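Set-up Guides > Bench & Repair Kits

4. Packing the small repair box

Do this after section 3, once the drawers are labeled. Takes 20 minutes the first time, less after that. You need the clear lidded box from the Odby set, the tapes, the thread, and the hand tools that live with it. Clear the bench first. Put a cloth down — small parts roll, and the Draltstead benches all slope a bit toward the window.

4.1 Open the box and fold the lid all the way back. Don't leave it half up, it drops on your knuckles.

4.2 Wipe the inside. Get in the corners of the grid, that's where the lint sits.

4.3 Lay everything out before you pack. Tools in front of the box, mallet to the right where you won't knock it.

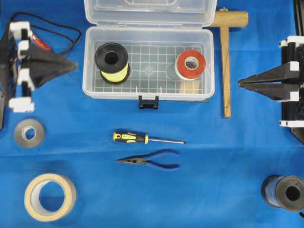
By Vilhjálmur Bech | Updated May | 4 comments | 2 shares

4.4 Thread goes in on the left. Spool flat, hole facing up, so you can see how much is left without taking it out. Tuck the loose end in before you close up or it will find the latch. Yellow-green is the one we keep in this box now. Other colors stay in the Hakow drawer.

4.5 Red tape on the right, standing on its edge. Fold the end of the tape under itself. You'll thank yourself.

NOTE: if the roll leans, turn it a little untill it sits. Don't wedge it with paper.

4.6 Gray tape last. The small roll, not the big one from the hallway. If it won't fit with the lid down it goes in the tool pouch instead.

4.7 Close the lid. Press the latch at the front edge, middle. Should go with one thumb. If it doesn't, open up and look for thread.

CAUTION: never force the latch. The first Lauritsen box went that way and we couldn't get a new one for it.

Tools

These do not go in the box. They'll scratch the plastic and the lid won't shut anyway.

4.8 Screwdriver, yellow and black handle. Check the tip, wipe the shaft, into the pouch handle up.

4.9 Needle-nose pliers, blue handles. Close the jaws before you slide them in. Drop of oil on the joint if stiff, then wipe, oil gets on the tape otherwise and then the tape is no good.

CAUTION: jaws are pointed. Points down in the pouch, always.

4.10 Mallet. Wooden one. Too long for the pouch, hangs on the hook by the door. Give the head a twist — if it moves at all, put it aside for gluing and don't hang it up. Keep it off the radiator shelf, the wood drys out.

Before you leave the bench

Shake out the cloth, fold it, back on the shelf. Pouch and box go together, second shelf, latch facing out so you can grab it. Running low on either tape, write it on the list same day.

Next: 5. Sharpening and oiling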